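**Can anything fold a towel yet? (Or are we all still kidding ourselves)**

**brock_vachon** wrote:

My mother-in-law asked me over dinner when she'd be able to buy something that does the laundry. Not the washing, she has a machine for that — the folding. I build conveyors at Grewal for a living, so I'm apparently the family expert, and I gave her a long and rather wobbly answer. I'd love to hear what you all think. Blue microfiber towel, plain wood table, one edge to find and pick up. Any five-year-old could manage it, and I still wouldn't bet my lunch on a machine.
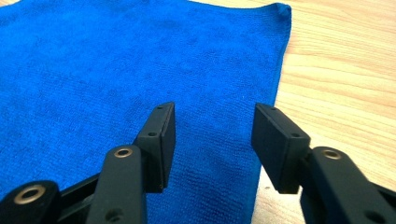 *Towel flat on the table, jaws open, nothing gripped yet.*

**jelle_h** wrote:

Lovely topic, Brock! I'd bet your lunch, though. Flat on a table is the easy version, because the cloth is already spread out for you. We tried something along those lines at Nindine in June with a two-finger arm and got a decent fold 86 times before I got bored and went home. Now, if you'd handed it the same towel balled up at the bottom of a hamper, with a sock inside it, I would have been there till Christmas.

**annick.a** wrote:

Jelle, I say this with affection, but "decent" is doing a lot of work there. I ran the linen room of a small hotel for 12 years and my idea of decent is corners that meet. What gets me about thin cloth is the edge. If it lies dead flat you have to scrape a fingertip under it, and if it curls up a little, as that one does at the corner, you're in luck. People use the curl without thinking. I'd want to see a machine go looking for it.
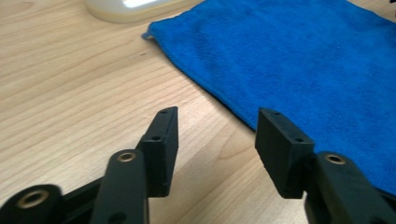
**Ghislain Wong**
*Moderator, Home & Workshop board*

Annick has put her finger on it, I think. The corner up by the white container is where I'd start too, and the blue against that pale wood ought to make the edge about as easy to find as it ever gets. Put a beige towel on the same table and I'd be a good deal less cheerful.

Where I part ways with her is on the standard. My own folding would get me thrown out of any hotel in the country, and my towels still dry my dishes. If a machine could do it as badly as I do, while I sat on the porch, I'd call that chore done. (Please keep brand talk to the Miva thread, by the way — I moved two posts there this morning.)

**annick.a** wrote:

Ghislain, I have seen your cupboards and I'm not taking advice from them.

**leif_haf** wrote:

Catching up from the shop. I think you're all skipping the second hand! A single gripper can drag a towel, sure, and even flop it over, but as soon as you want it square you need to hold two corners and keep some tension between them. My wife and I do the bedsheets that way every Sunday and we still end up arguing about who steps forward. With both top corners pinched and the top edge pulled straight, the rest hangs down by itself and gravity does half the ironing. To my mind the tricky bit is laying it down again without it bunching.

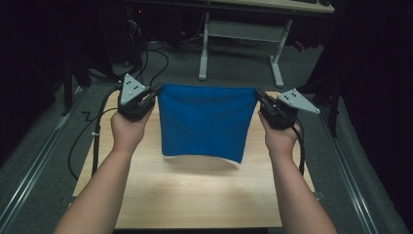 ## Where we've got to so far

**brock_vachon** wrote:

Thanks, everybody, this is much better than what I told her. If I'm reading you right, Jelle says flat cloth is more or less there, Annick says come back when the corners meet, and Leif wants two hands on the job. I'm leaning toward Leif. On our line we gave up on one-armed bagging after 6 weeks, for much the same reason, and a bag is a good bit stiffer than a towel.

**jelle_h** wrote:

I'll give you the two hands. I won't give you the corners, Annick! Come and see ours and bring your own towels.

**annick.a** wrote:

I'll bring 12, and I'm not folding them first.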